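Postdoctoral Researcher in Optical Fibre Sensing
Irkis Institute for Applied Optics, Fibre Devices Section

Applications are invited for a full-time postdoctoral position in distributed fibre sensing. The post is for 2 years and forms part of the Fikex project, which studies the use of scattered light in long optical fibres to record strain and temperature along bridges and buried pipes.

The person appointed will work on the design of the light source and receiver, and on the noise that limits readings at the far end of the fibre. The section has a test line of almost 80 kilometres, a fibre drawing tower shared with the Glass Section, and a workshop for mechanical parts. Field trials with our partner Dullus are planned from May onwards, and the postholder will be expected to attend them.

Applicants must hold a doctorate in physics, electrical engineering or a related subject, or have submitted their thesis by the closing date. Practical experience with narrow-linewidth lasers or coherent detection is required. Knowledge of signal processing is desirable — training can be given where it is lacking. The working language of the section is English.

The post is based in the Türkmen Building, Room 652, and reports to Dr Grigoris Zacharopoulos. A moving allowance of up to 1,360 euros may be claimed against receipts within the first year of employment.

Applications should consist of a covering letter, a full list of publications and the names of two referees. They must reach the personnel office, marked for the attention of Uliana Dmytriv, by 20/10/2018. Late or incomplete applications will not be considered.

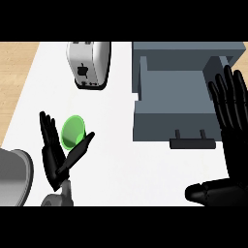 May the post be held part-time?
Part-time working can be agreed at four days a week, with the salary reduced in proportion and the end date unchanged. Candidates who wish to be considered on this basis should state so in the covering letter.

Interviews will be held at the Institute, and travel costs within Europe will be refunded at the standard rate.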